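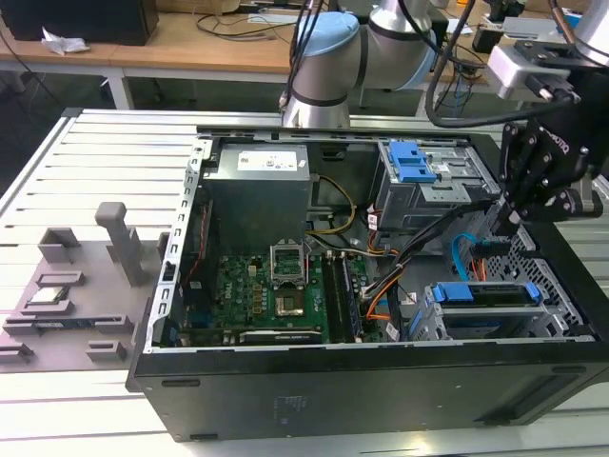 Equipment list for next year, draft 2
25 Nov 2023

Sat down with Tươi to get the disassembly cell numbers in before they close the request form. Total we can ask for is 9,000 less than in August, so some of this moves.

Grippers. Want one spare set of fingertips per arm. Okcombe quoted 1,062 for both, with 44 shipping. Keep.

Fixture. Still printing the part holder ourselves in gray. Works for the CPU and memory steps, but the post is one piece with the base, so any change means a full reprint. Curkidano will machine a plate with bolt-on holders for 116 each. Ask for two, not four. Duyên wants to see a drawing first — fair.

Towers. We need more donor PCs. The Dell with the blue drive latches is fine for practice but every run wears the socket and the clips. Nghiêm sells used ones in lots of nine. One lot, same model if they have it. Mixed models would mean redoing the fixture.

Table. Slatted top stays. T-nuts and brackets come out of the consumables line.

Cable management for the arms: no quote yet. Grultolico never wrote back. Put in a placeholder and mark it as one.

Dropped for now: second camera, tool changer.

To do
Duyên — drawing for the plate, check hole spacing against the rails
Me — call Nghiêm about the lot, chase Grultolico once more
Tươi — form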